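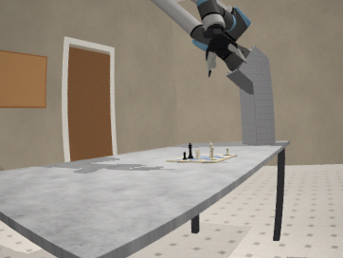
4. Getting your Tollow mobile router online

By now you should have the Tollow out of its box, the battery charged and your SIM card to hand. Take your time over this part - there are only a few steps, and none of them can do any lasting harm.

1. Slide the back cover off and push the SIM into the slot marked 2, gold side down, until it clicks.

Caution: please don't put a SIM in or take one out while the router is switched on. You may lose your saved settings.

2. Hold the power button until the light turns white. The first start is slower than the rest, so do give it a good 20 seconds before you decide something is wrong.

3. On your phone or laptop, open the list of wireless networks and choose the one beginning with Trenach. The password is printed inside the back cover, and capital letters matter.

4. Open the Lemorari app and tap Find my router. If it asks for an access point name, your network provider can tell you what to type in.

5. Wait for the light to go green. Blue means you have connected on an older, slower network, and moving the router nearer to a window will often cure that.

Note: the battery holds 2000 mAh and is happiest when it isn't left flat for weeks on end. If the router lives on a shelf between holidays, top it up now and then.

Error 330 means the SIM hasn't been activated yet. Ring your provider, then start again from step 2.

Section 5 covers sharing the connection with guests.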